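Keseck 室内シミュレーション画像セット 注釈・収録規約つきデータカード

版:5月改訂
管理担当:Ravindran Poojary
関連リポジトリ:Flolden(レンダラ設定)、Jarnel(検査スクリプト)

1. 概要

Keseck は、移動マニピュレータ向けの知覚モデルを評価するための、シミュレーション室内画像のセットである。画像はすべてレンダリングによるもので、実写を含まない。エピソード数は816、注釈対象として抽出した静止画は2,136枚。1エピソードには、浴室、寝室、収納家具のある部屋など、同一住居内の複数の場所が含まれうる。

本書はデータの内容説明に加え、収録時と注釈時に守るべき規約を定める。規約に反する画像は検査で差し戻す。規約の文言における「必須」「推奨」「任意」は次の意味で用いる。

必須:満たさない場合、その画像は配布物に含めない。
推奨:満たさない場合、メタデータの notes 欄に理由を記入する。
任意:注釈者の判断に委ねる。

2. ディレクトリ構成

keseck/
 episodes/ エピソード単位の画像列
 stills/ 抽出済み静止画
 labels/ インスタンスラベルおよび領域マスク
 meta/ 視点、照明設定、シーン種別
 rules/ 本書の機械可読版
 CHANGES

labels と stills のファイル名は拡張子を除いて一致させること(必須)。一致しないファイルは Jarnel の name_check が検出する。

3. 収録規約

3.1 機体の映り込み

視野の下部に機体が入る視点では、機体領域を self クラスとして必ずマスクする(必須)。関節ハブ、マーカーを載せたモジュール、その右に連なる黒いセグメントは、別部品であっても一つの self 領域にまとめる。部品ごとの細分は任意とし、行う場合は self_part 欄に記入する。マーカーの白い外周は self に含める。背景の床が明るいため、自動抽出では外周が床側に取り込まれることがある。洗面台や便器のように機体から離れた器具は、機体と画像上で近接していても個別のインスタンスとする。
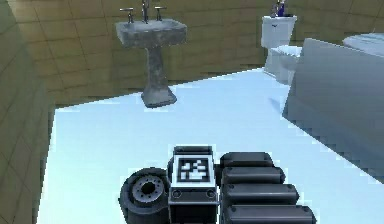
3.2 遮蔽

手前の物体が奥の物体を隠す場合、マスクは可視部分のみに付ける(必須)。浴室では大型の白い器具同士が重なりやすく、色差だけでは境界を決められない。境界は輪郭の段差と陰影で判断し、判断できない画素は ignore とする。

遮蔽率の推定値は occlusion 欄に三段階(low / mid / high)で記入する。数値での記入は受け付けない。旧版では小数を許容していたが、注釈者間の一致が悪かったため廃止した。

3.3 画像端での切断

画像端で切れた物体には truncated フラグを付ける(必須)。可視部分だけで種別が定まらない物体は unknown_object とし、部屋の種類から推測して種別を補わない。蛇口の吐水口のように、切れていても全体の種別が明らかなものは通常のクラス名を使う。

4. 物体配置に関する規約

4.1 不整合配置

通常その場所に置かれない物体が家具上にある配置を、不整合配置と呼ぶ。不整合配置は評価用に残す。注釈者は物体を見たとおりのクラスで記録し、場所に合わせてクラスを読み替えてはならない(必須)。ベッド上のタイヤは tire であり、クッション類に分類しない。

支持関係は support 欄に記録する。記録するのは画像から接触面が確認できる場合、または支持物が一つに限定できる場合とする。後者では inferred を true にする。
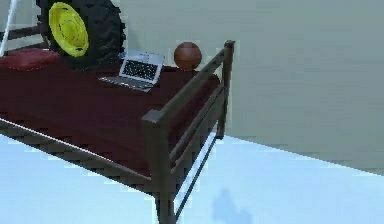 図2 不整合配置の例。マットレス上のタイヤ、ノートPC、バスケットボール、枕の support はいずれも bed とする。

4.2 寝具の扱い

寝具とマットレスが同系色で分離できない場合は bed に統合する(推奨)。枕は、輪郭が追える限り pillow として分離する。フットボードの横桟の隙間に見える床は bed に含めない(必須)。隙間の幅が2画素に満たないときは ignore とする。

4.3 細い物体

棒、支柱、コード状のものは、幅が狭くても省略しない(必須)。用途が判別できない棒状物は pole とし、照明器具や家具の一部と断定しない。

5. 近接視点に関する規約

機体の前方に家具の面が大きく映る視点を近接視点とする。この視点では以下を適用する。

a. 面の種別(扉、側板、天板)が確定できない場合は furniture_panel を用いる(必須)。
b. 機体と面の接触の有無を静止画だけで判定しない。contact 欄は unknown を既定値とし、シミュレータの接触ログがある場合に限り true または false に書き換える(必須)。
c. 面上の淡い筋や反射に見える線は、傷として注釈しない。必要であれば surface_mark に記録する(任意)。
d. 動作の成否、直前直後の状態を静止画のラベルに含めない(必須)。

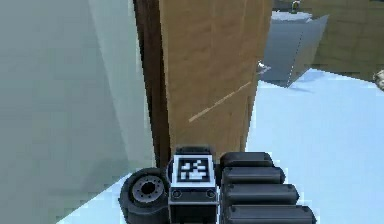
図3 近接視点。中央の木目の面は furniture_panel、右奥の灰色の箱状物は container、右端で切れたベージュの物体は unknown_object と truncated を併記。

面とマーカーが画像上で隣接するときは、マーカーの外周を先に確定し、残りの画素を面に割り当てる。逆順で作業すると、面のマスクが外周に食い込む例が多い。

6. 画質と再圧縮

低解像度のレンダリングに由来する輪郭の段差は、原データの性質として保持する。平滑化、鮮鋭化、超解像を施した画像を stills に置いてはならない(必須)。閲覧用の縮小画像は Salazar ビューア側で生成し、リポジトリには登録しない。マスクは画素単位の最近傍で保存し、補間を伴う拡大縮小を行わない。

7. 検査手順

検査項目は11ある。全項目の定義は rules/checks.yaml を参照。手元での実行方法は次のとおり。

jarnel check --root keseck --rules rules/checks.yaml
jarnel report --format text

エラーは差し戻し、警告は notes 欄の記入をもって通過とする。self マスクの欠落、truncated の付け忘れ、contact の根拠のない書き換えはエラー扱いである。

注釈は一枚につき2名が独立に行う。クラス名が食い違った場合は管理担当が裁定し、結果を meta/adjudication に残す。裁定前のラベルも削除しない。

8. 用途と制限

想定する用途は、領域分割、支持関係推定、自己機体マスクの評価である。把持の成功率、接触力、実機の安全性を本セットのみから評価することは認めない。実環境への適用を論じる場合は、別途、実写による検証結果を併記すること。

9. 既知の問題

・白い器具が明るい床に接する箇所で、マスク境界が注釈者によりずれる。
・一部の旧エピソードに小数形式の occlusion が残っている。読み込み時に警告が出る。
・furniture_panel と wall の境にある暗い帯の帰属が統一されていない。次版までは furniture_panel に含める。

10. 変更の提案

規約の変更は、対象の節番号、該当する静止画のファイル名、変更前後のラベルを添えて CHANGES に起案する。クラスの追加を伴う提案では、既存クラスで代用できない根拠も記載する。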